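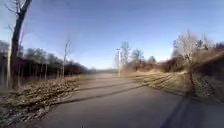 Chapter 3: Fixture Planning in Regional Football

Contents Previous Next Glossary Search

This site uses cookies to remember your place in the book. Accept Settings

3.1 Introduction

A football season is made long before the first match is played. The list of fixtures decides when clubs travel, when they rest, when they can expect money at the gate and how many weekends the referees must cover. In the professional game this work is done by full-time staff with special software. In regional football it is often done by one fixtures secretary, working from a calendar, a list of grounds and a pile of requests from the clubs.

The previous chapter dealt with how a league is formed and how clubs are admitted to it. The present chapter deals with how the matches of such a league are put in order. It assumes that the reader understands the difference between a league and a knockout cup, and knows what is meant by a home and an away match. No mathematics beyond simple counting is needed until section 3.6.

3.2 The Drarska District League

Most of the examples in this chapter are taken from the Drarska District League, whose fixture records were made available to the author. The league has a single division. Its members include Pedska, Kolska and Sotomayor, three clubs whose needs differ a good deal and which therefore appear often in the exercises.

Pedska owns its ground and can play on any Saturday. Kolska shares a council pitch with a youth side, and the two cannot be at home on the same day. Sotomayor plays on low-lying land which drains badly, and asks each year for as few home matches as possible after the start of December. None of these requests is unusual. A fixtures secretary who has worked for some years in the same league will know most of them before the forms come in, although the forms should still be read in full.

Students should note that a request is not a rule. League rules must be followed in every case. Requests are met where they can be met, and the secretary should keep a written note of those which were refused – and of the grounds for refusing them.

3.3 Hard and soft limits

It is useful to divide the demands on a fixture list into hard limits and soft limits. A hard limit is one which, if broken, makes the list unusable. Two clubs cannot play on one pitch at the same hour. A club cannot play two league matches on the same afternoon. Every club must meet every other club at home and away.

A soft limit is one which may be broken at a cost. Long runs of away matches are a common example. Under the league's own guidance, no club should be sent away more than 2 times in a row, but the records show that this was allowed to happen on 17 occasions in the seasons studied. In most of these cases a pitch had been closed and a match had to be moved at short notice.

Travel is another soft limit. The longest single season of away travel found in the records was 562 miles, driven by a club at the far northern end of the district. Distance alone tells the reader little about the burden on a team. A short journey on a weekday evening may be harder for working players than a long one on a Saturday.

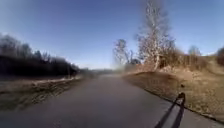 An asphalt path through open countryside.

3.4 Order of work

The method taught in this chapter follows the order below. Other methods exist, and some are described in the further reading.

Mark on the calendar all dates on which league matches may not be played, including cup dates and public holidays.

Enter the shared grounds and pair the clubs which use them, so that one is at home whenever the other is away.

Place the local derbies.

Fill the remaining rounds using the rotation table in section 3.5.

Check the draft against the list of hard limits, then count the breaches of soft limits for each club.

Send the draft to all clubs and allow a fixed period for replies. A late reply should be answered politely, but the draft should be changed only where a hard limit has been missed.

The third step is placed early because derbies draw the largest crowds, and clubs will wish to know the dates when they book stewards and order stock for the tea hut. The match between Pedska and Kolska is by custom played on the last Saturday before Christmas at one ground or the other. Such customs have no standing in the rules of the league. They are nevertheless respected wherever the calendar permits, and a secretary who intends to depart from one should write to both clubs before the draft is sent out.

Section 3.5 sets out the rotation table for leagues with an even number of clubs. Leagues with an odd number are treated in section 3.6, together with the use of the free week.

Last revised 6 May 2021 | Contact the publisher | Copyright and permissions | Back to top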